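Learning to read slowly again

Tuesday, July 17, 2018

I have lived in Ullwood for almost six years now, and until last winter I had never finished a novel in English. I say this with a little shame. I read English every day at work, I read letters from the council, I read the small print on insurance papers. But a novel is another matter. I would buy one, read the first chapter with great energy, and then it would go to sleep on the shelf beside the others.

The problem was the dictionary. At school we were taught that every unknown word must be looked up and written in a notebook, with the translation on the right side of the page. My teacher, Mrs Cordeiro (Lurdes Cordeiro, I hope she is well), collected these notebooks every Friday and gave marks for them. I was good at this. I had very beautiful notebooks. What I could not do was read more than three pages in an evening, and by the third page I had forgotten who was the brother and who was the husband.

In February I caught a bad flu and was in bed for nine days. My neighbour Reiko Hirano left a bag on my door handle with oranges, soup and an old detective story with the cover missing. I was too weak to get up for the dictionary, so I read without it. I guessed, or I jumped over. On the second evening I noticed it was past midnight and I had read 133 pages.

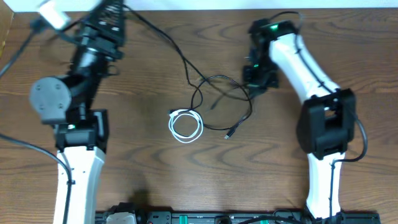

Reiko thought that I had been lucky with the book, and that with a more difficult writer I would have given up before the oranges were finished. A detective story pulls you by the sleeve, she told me, and you follow it even when you understand half. She is probably right. I tried the same method in March with a prize-winning novel about a family of bell makers, and I was lost by page 20. There were too many words for parts of a bell.

So I made some rules for myself, and I have kept them until now, with small exceptions.

The first rule is that the dictionary stays in another room. The phone too, which was harder. I may underline a word with a pencil if it annoys me, and when the chapter is over I may look up three of the underlined words. Only three. In the beginning this felt like leaving dirty plates in the sink. After some weeks I did not feel it any more, and often, when I came to the end of the chapter, I did not need the three words because they had explained themselves. "Grudge" did this. So did "sulk". I had met "sulk" in so many places, always with a child or a husband, that one day I simply knew it.

The second rule is to read at the same hour. For me it is after supper, from nine until I am sleepy. I sit in the kitchen, where the chair is not too comfortable.

The third rule is about choosing. If I do not want to know what happens next by page 40, I take the book back to the charity shop. I used to think this was bad manners towards the author. Euan Geddes, who works with me and has read everything, told me he leaves one book in three unfinished and sleeps very well.

I should also say something about lists, because I wasted a lot of time on them. On the internet you can find the 1000 most common words in English, and the 100 novels you must read before you die, and I printed both. The first list was not useful to me, as I knew nearly all of it already. The words that stop me are never the common ones, they are words like "skirting board" and "lapel". The second list made me tired just to look at it. I now use the back of those pages for shopping.

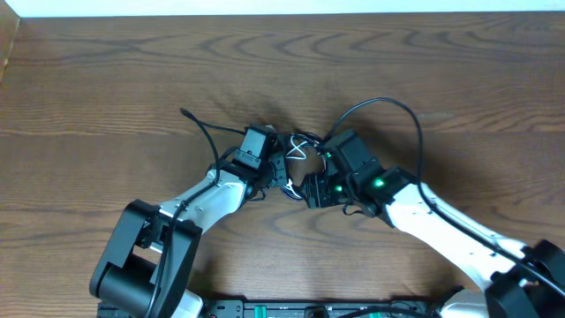
Is it worth reading a translation into English of a book you could read in your own language? I think it is, at least once, if you loved the book when you were young. I did it in May with a long family story I first read at sixteen. The English edition has 555 pages and I was never afraid of it, because I knew already who would die. The sentences had another rhythm, a little drier, and one uncle whom I remembered as very cruel became almost funny. I have asked my cousin to post me my old copy so I can check if it was the translator or if it was me.

My speaking has also changed, though I did not plan it. I have started to say "I dare say", and Euan laughs every time, as it seems only his grandmother says this. It comes from the detective stories. I have read seven of them now and they are mostly from before the war, so when somebody asks me about the weather I answer like a vicar.

For August I have put aside two books, both thin. One is a collection of short stories that Reiko found for me at the church sale, and the other is about a man who walks along a river. I have read its first page standing in the shop and there were four words I did not know. I have not looked them up.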